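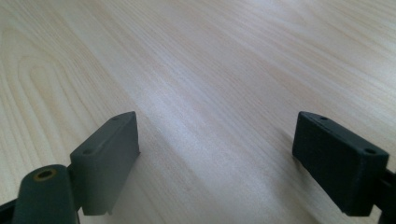 Light wood, fine grain. Thread on the election in Breruso follows, it is a long one.

1/ I live in Berkum, the northern district of Breruso, and I am registered to vote here for nine years now. Many people asked me what changed with the voter lists this time, so I write it in one place. English is my third language, please be patient with me.

2/ The short version: until last year, the list of voters in each polling place was a paper book. The clerk looked for your name, you signed next to it, you got your ballot. Now the clerk uses a tablet with a program called Clastora. You show your card, the clerk scans it, your name comes up, you sign on paper anyway.

3/ So there are two records of every voter, one in the tablet and one on paper. I think this is good. Many of my neighbors think it is a waste of time. I will try to be fair to both.

4/ First the numbers for Berkum, as posted on the door of the district office on 10/22/19. Registered voters: 3,181. Voters checked in: 2,664. I copied them by hand and then went back to compare, because I know my handwriting.

5/ If you calculate it, the turnout is a little under 84 percent. For a local election this is very high. At my first one here, the line was so short that I voted and was back home before my soup was ready.

6/ Now the problem. In the old system, the paper book was open to inspection for 30 days. Any voter could go to the office, ask for it, and sit with it at a table. You could not take it home or copy it, but you could read it.

7/ The new rules say that "the record" is open to inspection. They do not say which record. The office in Berkum says it is the paper sheets. The office in Moser, the next district, says it is a printed report from the tablets. These are two different things!

8/ Why does it matter? The paper sheets have signatures. The printed report has only names and the time of check-in. With the report I can see that somebody scanned my card at 11:40. I cannot see who signed.

9/ I want to be careful here. I do not say that anything wrong was done in Moser. I have seen no sign of this. I say only that a voter in Moser can check less than a voter in Berkum, and both of us voted for the same city council.

10/ Some replies to my earlier post said that the tablets were connected to the internet during voting. According to the instruction sheet for clerks, they were not. The list is loaded the evening before, and the tablets are switched to offline until closing. The sheet is public, you can ask for it at the counter.

11/ But offline also has a weak side. If a district has two polling places, the tablets in one do not know what happened in the other. So the lists must be divided by street, the same as with the old books. For this part nothing has changed.

12/ My street was moved to the other polling place, and the letter about it came in August. I almost threw it away, it looked like an advertisement for windows. Please open your letters – all of them, also the ugly ones.

13/ What happens if the tablet does not find you? You have the right to a provisional ballot. The clerk puts it in a separate envelope, and the office checks your registration in the next days. You should receive a slip with a number. Do not leave without the slip.

14/ A woman in line in front of me was not found, and the clerk knew this rule and gave her the envelope right away. I mention it because people write only about bad clerks. This one was calm, and the line behind us was not.

15/ About the cost. The city paid 900 for each tablet, with the program and the training included. I read this in the budget annex. I do not know if this is much or little. I would like to see what the paper books cost, with printing and storage, but I did not find this number. If you have it, please send me the page.

16/ I found also that the contract with Clastora does not say how long the data must be kept in the tablets. The paper must be kept for two years. If the tablets are wiped after two weeks, we have again only paper, and then the comparison of the two records is not possible anymore.

17/ This is what I asked the city in writing:
– Which record can a voter inspect, and is it the same in all districts?
– On what day are the tablets wiped?
– Who compares the tablet numbers with the paper signatures, and where is the result published?

18/ I sent it by regular mail and also brought a copy to the counter. They stamped my copy. They have 20 working days to answer.

19/ If you live in Moser and you want to ask the same, you can use my text. Change the district name and the address, and write your own name at the end. Please do not send it ten times each, one letter with a stamp is enough.

20/ Correction to 6/: a reader writes that the 30 days start from the day when the results are confirmed, and the day of voting does not matter. I looked again and the reader is right. So there is more time than I thought. Thank you.

21/ To those who ask which party I support: I will not say it in this thread. The lists are the same for everybody.

22/ I will add the answer of the city under this post when I have it. Comments are open, but I read them only in the evening, after work.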